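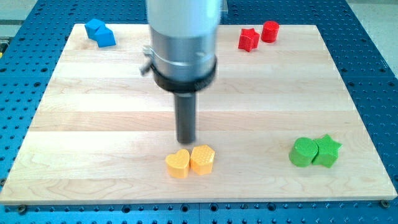

3.2 Helligkeitskontrast und Farbkontrast auf Arbeitsflächen

Für die Auffindbarkeit kleiner Gegenstände auf einer Arbeitsfläche ist bei herabgesetztem Sehvermögen vor allem der Leuchtdichteunterschied zwischen Gegenstand und Untergrund maßgeblich. Der Farbton spielt eine nachgeordnete Rolle, wird in der Beratung von Einrichtungen aber häufig überschätzt. In den Begehungen in Poltport und Mestport wurden kräftige Farben wiederholt als ausreichende Kennzeichnung genannt, auch wenn die Fläche darunter ähnlich hell war. Gelb auf hellem Holz ist dafür der typische Fall (Abbildung 2: zwei gelbe Klötze auf einem hellen Holzbrett, das auf einer blauen Lochplatte liegt). Normalsichtige Personen nehmen die Klötze wegen ihrer Buntheit sofort wahr. Bei einer Linsentrübung oder einer Störung im Blau-Gelb-Bereich kann dieser Vorteil weitgehend entfallen.

An der Befragung nahmen 141 Personen aus den beiden Einrichtungen teil. Sie beurteilten Kombinationen aus Gegenstand und Unterlage auf einer dreistufigen Skala (gut erkennbar, mit Mühe erkennbar, nicht erkennbar). Die Vorlagen wurden in zufälliger Reihenfolge gezeigt. Tageslicht wurde ausgeschlossen, die Beleuchtungsstärke auf der Tischfläche blieb über alle Durchgänge gleich. 11 Datensätze wurden wegen unvollständiger Angaben nicht ausgewertet.

Kombinationen mit großem Helligkeitsabstand wurden unabhängig vom Farbton überwiegend als gut erkennbar eingestuft. Bei kleinem Helligkeitsabstand streuten die Urteile stark, und zwar auch innerhalb derselben Diagnosegruppe. Personen mit Makuladegeneration nannten häufiger Schwierigkeiten mit der Kante des Gegenstands, Personen mit Katarakt häufiger eine störende Blendung durch die Unterlage. Beides führte zu längeren Suchzeiten, lässt sich aber nicht mit derselben Maßnahme beheben.

3.3 Einfluss der Oberflächenbeschaffenheit

Neben der Helligkeit wurden Glanz und Musterung der Unterlage erfasst. Lackierte Flächen erzeugten bei seitlichem Licht Reflexe, die von den Befragten teilweise mit Gegenständen verwechselt wurden. Matte Unterlagen schnitten in allen Gruppen besser ab. Eine ausgeprägte Maserung oder eine regelmäßige Lochung erschwerte vor allem das Auffinden von Teilen, deren Größe der des Musters nahekam. Für größere Teile war kein solcher Effekt nachweisbar.

Für die Praxis folgt daraus, dass zuerst die Unterlage und danach die Farbe des Materials geprüft werden sollte. Eine dunkle, matte Auflage lässt sich ohne Umbau einlegen und bei Bedarf gegen eine helle tauschen. In Mestport wurde dafür die Auflage Cullinane verwendet, in Poltport ein einfacher Filzzuschnitt. Die Ergebnisse beider Varianten unterschieden sich nicht wesentlich. Beim Filz wurde allerdings bemängelt, dass flache Teile schlecht aufzunehmen sind.

Nicht untersucht wurde, wie sich die Beurteilung bei längerer Arbeit am selben Platz verändert. Hierzu liegen bislang nur die Aufzeichnungen aus dem Vorprojekt Lurulton vor, die wegen der abweichenden Beleuchtung nicht direkt vergleichbar sind.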